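トップ | 目次 | 前の節 | 次の節 | 付録

4.2 薄手の布を「たたむ」という作業について

さて、この節では私がいちばん楽しみにしていた布ものの話をさせてください。タオルやシャツの結果は前の節で書いたとおりで、正直なところ予想の範囲でした。困ったのは(そして面白かったのは!)、透ける布のほうです。カーテン、のれん、薄い風呂敷、それから名前のつけにくい「目隠しの布」たち。Soradiaの作業記録2851件のうち、この仲間に入るものを400件抜き出して、たたみ始めの手がどこに行くかをひたすら見ていきました。夜中の二時まで見ていた日もあります。

透ける布がやっかいなのは、表と裏の区別がぼんやりしてしまうところです。厚手のタオルなら、めくれた角はすぐ目に入りますよね。ところが薄い布だと、下に重なった柄が上の柄に混じって見えてくる。私も自宅で同じことをやってみて、二つ折りのつもりが四つ折りになっていた、という失敗を何度かしました。布が重なったところは白っぽく濃く見えるので、慣れてくるとその濃さで枚数を読めるようになるのですが、これがなかなか言葉で教えにくいのです。

そこで目印として頼りになるのが、縫い目や縁取りのように、布の上を一本通っている線です。図4のような布だと、いちょうの柄を追いかけるより、黄色みの強いオレンジの帯を追いかけるほうがずっと楽だと思います。柄は大きくて目を引くけれど、葉の向きがばらばらなので、まっすぐの基準にはなってくれません。帯のほうは布を左右に分けているうえ、つまむ場所としても分かりやすい。縦に細かく走る畝も手がかりになりそうですが、細すぎて、少ししわが寄るともう見失います。

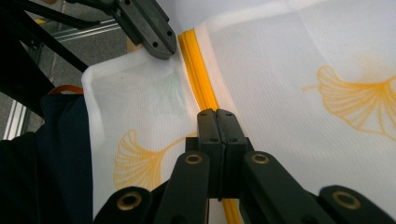 図4 いちょう柄の薄い白布。黄橙色の帯の位置でつまんだところ。

線を基準にするのはいいけれど、線のところは硬いから、そこで折ると後で必ず膨らむよ、とKuipersの作業室では言われました。折るのは線から指2本ぶん離したところにして、線は最後まで平らなまま残しておくのだそうです。これには、なるほどとうなってしまいました。私はそれまで「目印=折る場所」と思い込んでいて、記録の分類表にもその二つを分ける欄がなかったんです。

というわけで分類をやり直しました。「つまむ場所」と「折る場所」を別々の欄にして、それぞれ線の上か、線の近くか、線から離れているかを書き込んでいきます。地味な作業ですが、やってみると前の表では同じ扱いだったものがきれいに分かれて、ちょっとうれしくなりました。迷ったのは、つまんだまま布をずらして持ち直す場合です。これは持ち直した後の位置を採ることにしました。途中の位置も残しておけばよかったと、今になって少し後悔しています。

もう一つ、しわの扱いにも触れておきます。端がくるんと丸まったままたたみ進める人と、まず端を伸ばす人とがいて、私は断然後者です。ただ薄い布の場合、伸ばしているうちに反対側が滑って崩れることもあるので、どちらが良いとは決めにくい。この点は、麻のクロスを扱う4.3節でもう一度取り上げます。

読者コメント(3)

・のれんをしまうときにいつも中心がずれるので、縁の線を見るという話は助かりました。棒を通すところも「線」に入りますか?

・指2本は、うちのカーテンだと少し狭いかも。縁が太めなので3本にしています。

・分類表の新しいほう、付録に載せてもらえるとうれしいです。Punixの記録でも同じ欄を使ってみたいです。

お問い合わせ | © Zorix 布と暮らし研究班 | ページの先頭へ戻る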